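Handling soft things: notes for week 5

These go with the Wednesday session. I talk faster than anyone can write, so read them afterwards, and bring the house rules sheet with you because we'll be marking it up.

Last time we did rigid objects, and I was rather smug about how tidy the rules are. Pick a grip point, set a force limit, check the thing is held, move. Cloth ruins all of that! A shirt has no fixed shape, so "the grip point" means very little until you've said what state the shirt is in. Most of the written standards you'll meet were drawn up with hard parts in mind (brackets, boxes, bottles), and when you read them with a bedsheet in your hand you keep finding gaps. We fill those with good practice, meaning things people have agreed on after getting it wrong a few times.

The Tellevgate rules, which I helped write and still argue with, have 38 clauses, and only 3 of them mention fabric at all. I'd like you to know those well.

Clause 12 is about pinching. Close on a fold or a bunch, never on a single flat layer lying on another cloth, or you'll bring up both. If there's a seam, try to take it in with the pinch. Seams are thicker and they don't slide out between the fingertips so easily.

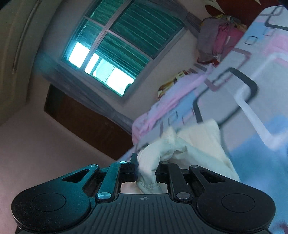

Clause 13 is the one everybody skips: lift a little, stop, look. You want to know whether you have one item or one item plus a corner of whatever was underneath. Pale cloth on a patterned cover is kind to you here, while white on white is miserable and I'd put it in your test set on purpose. The rule says to pause for 3 seconds. I've heard people at Girivside call that far too long, and for a factory line they may be right, but in a bedroom I'd keep it.

Then clause 14, letting go. Lower until the cloth is resting on something, open slowly, and back out along the way you came in. Opening in mid-air is allowed only if the task says "drop". (We had a long and slightly silly row over whether a laundry basket counts as "resting on something". It does.)

Now, homes. I do want people practising in lived-in rooms with clothes in a heap and daylight coming through the blinds, and that brings in a different set of rules. Ask before you touch anything. Agree which surfaces are in bounds, write it down, and don't stretch it halfway through. Keep clear of curtains unless curtains are the job. Check pockets and zips by hand first. Put things back, even badly folded.

For next time, please read the Hou handout on grip force, the short version, and compare its wording with clause 12. They disagree about delicate fabrics. I side with Hou, but the Tisavari people make a decent case the other way, and I'd like somebody to argue it properly.

Bring one soft item from home that you don't mind having squashed. No wool, please, it sheds into the pivots and I'm the one who has to clean them.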